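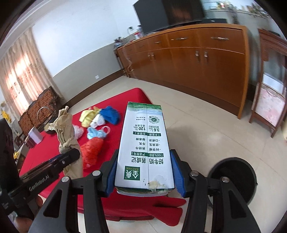
ok so I gave up milk in my coffee in January and I have thoughts. Long thread, go get a snack 🧵

Background: I was a latte person. Two a day, sometimes a third if work was being work. I never once drank coffee black on purpose. My dad did and I thought it was a punishment he'd picked for himself.

Then the place by my office (Bunell, the one with the green awning, if you know you know) raised the large latte AGAIN and I stood there at the register doing math in my head like a person in a tax commercial.

So I said "just a drip, please" in a very small voice and went and sat down with it. Reader, it was awful. It tasted like a wet pencil. I drank maybe a third and poured the rest into a planter (sorry, planter)

Day two was also a wet pencil. Day four, still pencil, but now I was noticing it was a *different* pencil?? They'd switched beans. I would never have caught that under all the foam.

This is where my coworker Tae-yang Son comes in. He has been drinking it black since college and he'd been waiting for this moment, I think for years. He marched over with a bag of something light and fruity from a roaster called Bralta and said "stop drinking the dark stuff, you're starting on hard mode"

And ok. OK. He was right and it was annoying. It was like tea that had a job. A little bit of apricot? I said apricot out loud in the break room and had to live with that.

Things I learned the dumb way:

- let it cool! I was drinking it way too hot and all I could taste was hot
- old beans are sad beans
- the office machine can't be saved, I've tried
- a pinch of salt works on bitter coffee, but a pinch is SMALL. smaller than that

I bought a grinder in week three. Hand crank, secondhand, from a very nice woman named Vlasta Krajčí who was moving and wanted it gone. She threw in half a box of filters and told me I'd need stronger arms. It takes 4 minutes of cranking to make one cup and my downstairs neighbor has asked if I'm sanding something.

People keep asking if I feel better, sleep better, glow, whatever. No? I feel the same. I'm a bit less full by lunch. My skin looks how it always looked.

I do have more money, kind of. I worked out that I was on track to spend more than 2,000 dollars this year on lattes, which made me lie down on the floor for a bit. Then I spent a chunk of it on beans and a kettle with a fancy neck, so let's not look too hard at the spreadsheet.

The weird part is what happened to everything else. Cookies taste sweeter with it. Toast got better. I had a plain donut with a black coffee last weekend and I had to put the donut down and look out the window.

I'm not a purist about it, btw. My sister came to visit and made us both big milky mugs with cinnamon and it was lovely, like seeing an old friend at the airport. Couldn't finish it though! It was so much!! I used to have two of those before noon

Anyway I'm out of the Bralta beans and they're sold out till who knows when, so if you have a favorite light roast, fruity, under 20 bucks a bag, please put it in the replies. Nothing smoky. I've done my time with the pencils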